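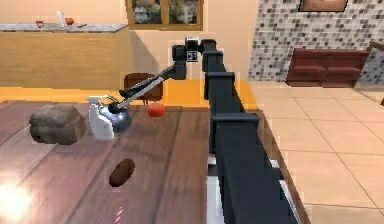

Tips for a tidier simulated kitchen, from Deming Lü

Run the collision check before the planner. A tomato hovering over the table will cheerfully pass every grasp test you own, then embarrass you in June.

Name your objects properly. "thing_6" was a kettle in Prestlow and a spray bottle in Jellden, and I lost an afternoon to the difference. 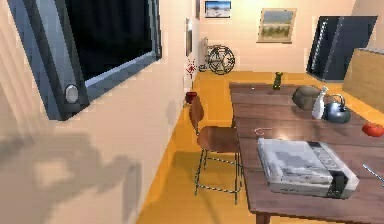

Keep one fixed seed for regressions and shuffle the rest. My Fakir script does 132 layouts over lunch.

Shiny pots upset depth estimates, so test them separately. Save the failed runs too. They take up less room than the excuses.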